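A Morning at the Rolevine Orchard and Packing House Open Day

Mar 28, 2026

I had wanted to see Rolevine for years, and this spring I finally got a ticket. They open the gates to visitors once a year, in groups, and the spots go fast. My group met at the side gate on the Vellex road at nine, in a wind that made everyone pull their hoods up, and by half past we were standing between rows of plum trees just coming into flower. What a way to start the day!

The orchard part comes first. Rolevine grows plums, pears and a few late apples on the slope above the river, and the oldest block is 95 years old. Those trees are wide, low and knotted, nothing like the slim ones in the newer rows, and they still carry a crop. Our guide showed us how the pruning is done (open in the middle, so light gets in) and let us handle the cut branches. The wood smells faintly of almonds when you snap it. I put a twig in my pocket and found it again on the train home.

We got the full story of the February frost too. The buds were still closed, so the damage was small, but the crew sat up two nights watching the thermometers at the bottom of the slope, where the cold air settles. There are 11 of them out there, one for each block, on plain wooden posts. I would have walked straight past them.

Then down the hill to the packing house, and this was the part I loved most. It is a long brick building with a tin roof, and it smells wonderful, sweet and a little sharp. In season they run 300 crates an hour through it. In March it is much calmer: stored pears and apples, plus the fruit they buy in to keep their shop going through the winter. We saw the wash tanks, the long rollers, and the cold rooms, where the doors are as thick as a mattress. They let us step inside one for a minute, and it was plenty.

The tasting was held at the back, four pears in a row and a scorecard each. The first was crisp and a bit plain. The second, a small russet one they call Nouri, was my favorite by a mile – honey, then something like black tea at the end. Half the group disagreed and liked the third one, which I found mealy. The fourth was for cooking and should stay that way, though the slice of tart they gave us made a very good case for it. I asked if Nouri ever gets as far as the city markets. It doesn't, because it bruises if you look at it wrong, so you have to come here or go to the Saturday-style stall in Iton that runs all summer.

A word on lunch: get in line early. The soup was leek and potato, the bread was still warm, and the pear chutney was gone before the second half of our group sat down. The shop takes cards now, and I came away with two jars of plum jam, a bag of Nouri pears wrapped in newspaper, and a bottle of vinegar I have already used on everything.

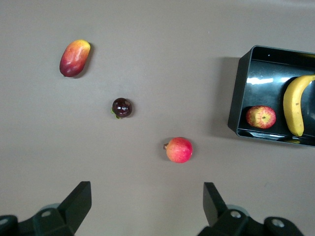
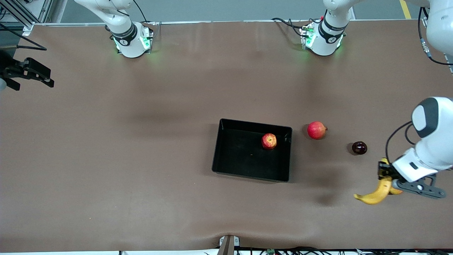
Two tabletops, the first with a mango on it.

If you are thinking of going, wear boots. The path between the old block and the river is pure mud at this time of year, and the guide does not slow down for it. The bus from Vellex stops at the main gate, a ten-minute walk from the side gate where the tours begin, so leave some extra time. I am already planning to go back when the plums are ripe, with a bigger bag.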